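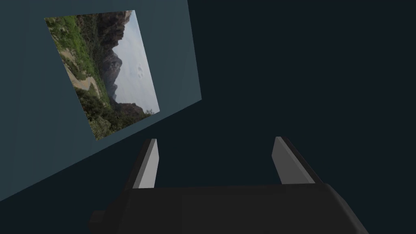
[droterness-sim] Re: Wrist slews away from counter after grasp, no fault raised
Alžběta Danko
July 13, 2020

Tyyne Ikonen wrote:

> We have the same symptom again on the kitchen scene with the current
> Estico planner. Arm approaches the counter, fingers close, grasp check
> passes, and on the lift the wrist joint turns nearly a full revolution
> at maximum rate. The object is usually thrown. After that the arm sits
> in a pose well off the counter with the fingers open and the run is
> written out as "completed, object not placed".
>
> Two questions. Is this the friction problem from last October, and why
> does the supervisor not stop it? On the real arm that joint has a cable
> through it. I would not want to find out what a full turn does to it.
>
> I have put the Benavides controller on hold for the hardware cell until
> I hear something.
>
> Tyyne

Tyyne, all,

Short answers: no, it is not the friction problem, and the supervisor does not stop it for a reason I find more worrying than the turn. Please leave the hold in place.

I went through the whole of the last batch, 3,047 runs, and searched the joint logs for any wrist movement over half a turn between "grasp confirmed" and "lift complete". There are 240 of them. All are on the kitchen scene. The shelf scene and the bench scene are clean, which is what sent me to look at the approach angle before anything else.

What happens

The kitchen grasps are made with the wrist rolled a long way over. In the wrist view the counter comes out in the upper part of the image at a steep slope, and a bottle between the fingers has its cap pointing down at the gripper body. That part is normal for this approach and I mention it only for those who have not worked with the scene and may take the picture itself for the fault.

With the wrist in that range, the measured roll sits close to plus or minus 180 degrees. The controller keeps its angle wrapped to that interval. The Estico planner does not wrap. It counts continuously from the start of the run. On the approach both numbers come from the planner, so they agree. At "grasp confirmed" the lift segment is seeded from the measured state instead, and if the wrist has settled on the far side of the boundary, the seed and the target differ by nearly 360 degrees for what is physically a very small correction. The interpolator does what it is asked and goes the long way round.

A small amount of settling is enough to cross over. Finger contact moves the wrist by a fraction of a degree, in either direction, depending on where the jaw touches first. This is why it looks random and why it appeared to follow the object. It does follow the object a little, in that wide bodies push the wrist more, and this is also how we came to blame friction in October. I replayed a failing run with the friction value doubled and then halved. The turn is the same in both.

Why nothing stopped it

Three checks ought to have caught this.

The position limit did not trip. The simulated wrist is declared as a continuous joint in the scene file, and a continuous joint has no limit. The hardware file does declare one. The two files have drifted apart and I can't find when.

The velocity limit did not trip either, as the movement runs at the limit and never over it. This is correct behaviour and I would not change it.

The following-error check is the one I am unhappy with. It compares the commanded and the measured angle and should have seen a difference of most of a turn on the first cycle. Someone wrapped the difference before the comparison, presumably to get rid of false alarms at the boundary, so an error of 359 degrees is read as one degree. It has been that way for at least five releases. The same code is in the hardware build.

So on the real arm the position limit is the only thing between this fault and the cable, and it acts only if the turn happens to go towards the stop. From mid range it may travel quite far before reaching it. I have not tried this and do not propose to.

Which runs to look at

If you want to see it for yourselves, use the runs with the white bottle. The wrist is deep in the bad range there and the bottle is gripped at the neck end, so the body acts as a lever. The view has the pink bottle on one side and the spatula-like thing with the black handle tip on the other, and it is worth watching both when you step through the log, as a neighbour getting struck shows up in the contact record before the wrist position looks wrong in the plot. Step by single cycles from "grasp confirmed". At the usual playback rate you will miss the start.

Do not be misled by the marble. The counter is drawn in several pieces and the joins between them have a saw-toothed edge in the wrist view. It is a drawing fault only. I checked the collision shapes against the drawn ones and found no gap or step there. It has its own ticket and has nothing to do with this.

The pose afterwards varies. A fair number of runs finish with the wrist view full of dark background and the landscape picture on its blue-grey panel lying over at an angle, fingers open. The opening is the release step, which is timed and does not ask whether the arm has reached the place position. I count that as a second fault. With a heavier object on hardware I would care about it as much as the first.
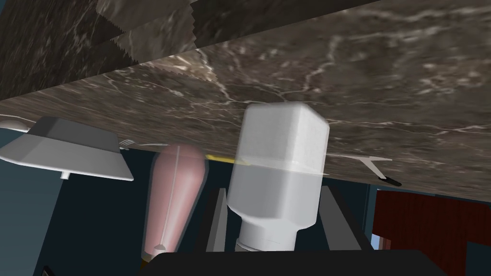

Changes proposed

1. Seed the lift segment from the planner's own unwrapped angle and use the measured state only as a correction, limited to 8 degrees. Anything larger is a fault and the arm holds position with the fingers closed.

2. Remove the wrap from the following-error check. If the false alarms come back, they are to be fixed where the angle is read and not in the check.

3. Declare the wrist limit in the kitchen scene file with the same values as the hardware file. Then have the build compare the two files and fail if any joint differs.

4. Make release conditional on the place position. If it is not reached in the time allowed, hold and report. No opening on a timer.

5. Change the result text. "Completed, object not placed" was also being used for ordinary misses, and the two have been added together in the weekly figures. The turn needs a code of its own.

Items 1 and 2 are on the branch now. I reran the failing runs with item 1 alone and none of them turned. With item 2 alone all of them stop on the first cycle with a following error, which is the result I wanted to see before trusting the check again. I have not yet run the two together on the full batch. It needs the Trendstead machine and that is booked.

What I don't know

Why the bench scene is clean. Its approach angles come near the boundary in a few places, though on the near side, and I would have expected at least one. It may be that the bench objects are narrow and push the wrist the other way. I would like somebody other than me to look at this.

Whether the hardware logs contain anything of the kind. The wrist angle is stored there after wrapping, so a full turn would have to be found from motor current or from the encoder count, and I only have access to the first. Tyyne, if you can get the encoder counts out of the cell for the period before the hold, please send them to me directly, they are too large for the list.

Whether other joints are affected. The elbow can't reach the boundary. The base can, on the long shelf layout, and it is seeded by the same function. I would treat it as affected until shown otherwise and keep people outside the marked area with the arm powered, including for teaching at reduced speed. Reduced speed does not change the size of the movement.

One request for anyone running their own copies: please do not work around this by shifting the zero of the wrist. I know two groups did so after October. It moves the boundary to an angle you are not using today, and the check still can't see it.

Alžběta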